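About Us

Corkent makes hand-held grippers and the kit that goes with them. We sell the kit, we rent it, and we run a recording service for customers who would sooner have the data than the hardware. This page covers who we are, what we sell and how we work.

What we make

Our main product is the Zetus kit. It is a pair of hand-held grippers that a person carries, one in each hand, to do ordinary jobs such as sorting parts, folding cloth or putting things on shelves. The grippers record what the hands do. That record is then used to train a robot arm fitted with the same kind of fingers.

The full kit includes two grippers, two sets of spare finger pads, a head strap mount, marker plates, a charging dock, cables and a hard case. It weighs less than most people expect when they lift the case. The software comes with it and runs on a normal laptop. You do not need a robot to use the kit, and many customers don't own one when they start.

We also sell Narkov, which is the matching end tool for a robot arm. It takes the same finger pads as the Zetus grippers. If you wear out a set on one, you can use your spares from the other. We sell adapter plates for the common arm flanges and will cut one for an arm we don't stock a plate for, at extra cost.

How we started

Corkent began as a repair business. We fixed warehouse pickers and packing machines, mostly on site, and for the first few years that was all we did. The pickers that came back most often were the ones that had been programmed by hand, point by point, and then moved to a new product line. Each time the boxes changed size somebody had to come out and do the points again. We were paid for that work, but it was slow and the customers hated the bills.

One of those customers, a parts distributor, asked whether the machine could just be shown the job. We said no at the time. Then we built a rough gripper from a drill handle and some door hardware and tried it on our own bench. It was too heavy and the trigger stuck. The second one was better. The design we sell now is the fourth, and we stopped doing outside repairs in the year it went on sale.

The Hamann building

We work out of the Hamann building, which used to be a furniture showroom. The upper floor still has its railing all the way along the landing. Assembly, testing and recording all happen in the same building, and we like it that way. When a person recording a job finds that a trigger is stiff, they can walk over and hand it to the person who put it together.

There are 20 of us. Seven build and test the kits, five write software, and the rest are split between recording, support and the office. Support calls are answered by people who have built kits themselves. New hires spend their first month on assembly, whatever job they were hired for. That includes the office.
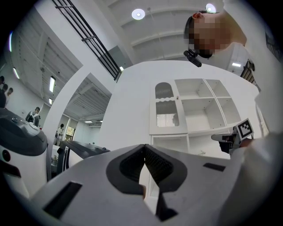

Every gripper is checked before it ships. The trigger is run through its full travel, the fingers are closed against a gauge, and the recording is played back and compared with what the gauge says. Grippers are then tested as pairs, because they are sold as pairs and the timing between left and right has to match. A pair that fails goes back to the bench together, even if only one of the two is at fault. We keep the test sheet for each pair on file. If you call us with a serial number we can pull it up while you are on the phone.

Finger pads are the part that wears. How fast depends on what you handle. Cardboard is hard on them, and so is anything with grit on it. Soft goods are easy on them. Change the pads when the surface texture has gone smooth at the tips. It takes a few minutes with the hex key in the lid of the case, and the grippers should be recalibrated afterward. The software walks you through that.

The recording service

Some customers don't want to run their own sessions. For them we do the recording. You send us the items, or we come to you, and our staff carry out the job over and over with small changes each time: the tray moved a bit, the parts in a different order, another person doing it. We deliver the recordings with a written log of what was changed and when.

A typical job takes us two weeks from the day the items arrive. The largest single order we have filled so far was 782 recordings of one packing job. Most orders are much smaller, and we will tell you if we think you are asking for more than you need. For a simple pick and place with one type of item, a small first batch and a test on your own arm is the better way to begin. You can always order more after you see how it does.

We check every recording before we send it. Ones where the item was dropped are marked as such and kept apart. Some customers want them and some don't, so they come in their own folder and are not billed.

If we come to your site, we need a clear floor area to work in, steady lighting and access to power. We bring everything else. Windows with direct sun on the work area cause trouble, and we may ask you to cover them. Please tell us ahead of time about any safety training our staff need before they can go on your floor.

Who we work with

We have 71 active customers. They include contract packers, commercial laundries, parts distributors, two community colleges and a number of university labs. About half of our work by order value is rental, and that share goes up in November, when packing companies are getting ready for their busy season. If you want a rental kit for the end of the year, ask early.

Schools and colleges get a reduced rate on rental. They can also buy returned rental kits once we have rebuilt them. A rebuilt kit has new pads, new batteries and a fresh test sheet, and carries the same warranty as a new one. The cases on these may have scratches and old labels.

What we don't do

We don't sell robot arms. We are asked for them often and are glad to talk about which arms our customers have had good results with, but you will need to buy from the maker or a dealer.

We don't take on jobs with food, live animals or medical waste. The grippers are not sealed and can't be washed down. We don't take on heavy items either. The grippers are meant for things you would pick up between a finger and thumb or with one hand, and a person's wrist gives out well before the tool does.

We also can't promise that a robot trained on our recordings will do your job. A good part of that depends on the arm, the cameras on it and the people setting it up. We can tell you whether the recordings are sound, and we can help you look for the trouble if the arm doesn't behave the way you want.

Your items and your data

Items you send us go back to you at the end of the job unless you tell us to throw them out. Recordings made for you belong to you. We hold a copy for 90 days in case something goes wrong with the delivery, then we delete it. We do not resell customer recordings or use them to train anything of ours. If your job is confidential, let us know before you ship and we will schedule it for a time when there are no visitors in the building.

Warranty and repairs

New Zetus and Narkov units are covered for two years, parts and labor. Pads and batteries are not covered, apart from faults on arrival. Out of warranty, we charge a flat rate for repair and will quote before we open the unit. We stock parts for the current design and the one before it. For older grippers we will do what we can, but the trigger springs for the first two designs are gone.

Please don't open the grippers yourself beyond the pad screws. The cable inside the handle is short and easy to pull off its connector.

Visits

You are welcome to come and try a kit before you buy or rent. Visits are by appointment and usually take up a morning, starting at 9:30. Bring a few of the items you want handled if you can carry them. Wear closed shoes, and use the side entrance by the loading door. The old showroom entrance on the street is kept locked.

To set up a visit, ask for a quote or order pads, use the form on our contact page. For help with a kit you already have, call the support line and have your serial number ready. It is on the label inside the lid of the case.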